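Fixing a grip that drops the part (Clidow sim, wrist view)
Mahsa Shokri, 30 Apr 2026

Quick one. Been asked for this enough times. Your arm picks the part up in the sim, log says grasp OK, arm moves off, part gone. Log still says OK. Had it happen on run 283 of an overnight batch and every run after that was rubbish data.

What you need: Clidow open, Devness controller running, the kitchen or living room scene loaded. Save first. It will crash if you swap the scene while the controller is live.

Step 1. Stop the batch. Don't pause it, a paused batch keeps writing to the log.

Step 2. Load one part, close the fingers on it by hand from the panel and switch to the wrist view. You want both fingers on the lower body, below the neck.

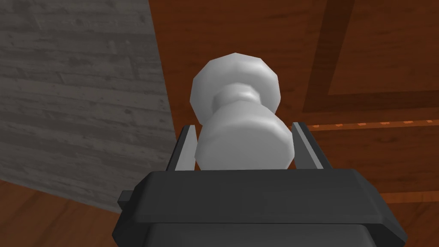 Fingers either side of the lower body, head sticking up clear of the tips.

Step 3. Check the contact shape. This is where I lost a whole afternoon. The part you see and the shape the physics uses are two seperate things. Turn on "show collision". If the hidden shape is a plain box bigger than the part, the fingers stop on thin air and the grip force reading means nothing. Swap for the proper mesh, reload.

Step 4. Friction. Gidey sets it to 0 on imported parts, no warning. Put it to match the finger pads. Not higher! Too high and the part sticks to one finger when you let go.

Step 5. Force limit. Mine was 2000 from an old file, fingers went straight into the part and it shot off across the room. Set to 5, go up slowly if it slips.

Step 6. Open the fingers fully, back the arm off, zero the finger position. Do this every time you change the force limit, old zero carries over otherwise.

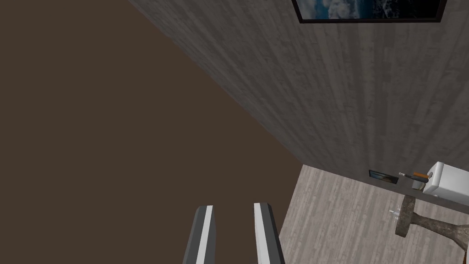 Then close on nothing and read the gap. Should be nought. If Devness calls that a grasp, your check is only looking at "fingers stopped moving" and that's your real fault. Change it to gap AND force, both needed. In Retance same setting is under Hand, Advanced, bottom of the list.

Step 7. Run 4 picks with the log open. Lift, hold, move, check the gap again after the move. If it changed, the part slipped, go back to step 4.

Do not copy these settings onto a real arm. Sim force units are not newtons in the January build, and people have fingers.

Still dropping? Send me the log plus the scene file, not just a screenshot of the error pls.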